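Search this site

Design and Society Reading Group – Frequently Asked Questions

Who runs the group?
Mirta Cabral and Suleiman Akinola, out of Room 459 at the Grestmont library in Cerbridge. We read on the social side of design: who things are made for, and how people change them.

Do I need a design background?
No. Most members come from other fields. The readings are short and are sent out two weeks ahead.

What are you reading now?
Adaeze Olaniyan's essay on uniforms and rank, then two chapters by Kyung-tae Ki on door handles in public buildings.
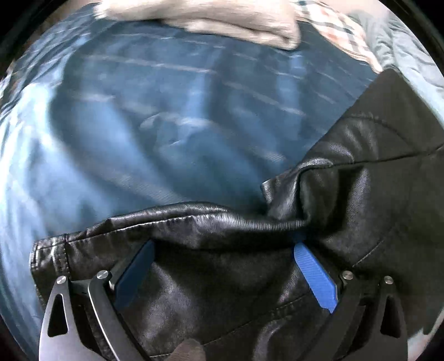 What do you mean by "social side"?
The meanings a thing picks up once it is in use. Designers settle the cut, the material and the price, but they don't settle who adopts it. A black leather jacket is the usual case in our sessions: it can be read as work gear, as rebellion or as plain good taste, depending on who wears it and where. Olaniyan covers this well in her second section.

Can I suggest a text?
Yes. Send it to Titilayo Fashola before the end of August. Please keep it under 40 pages – longer works have to be split.

Is there a fee?
No. Photocopies are free at the desk.

Related pages
Reading list and past texts
Notes on the Uzor chair
Street signs in Skosenville
Directions and parking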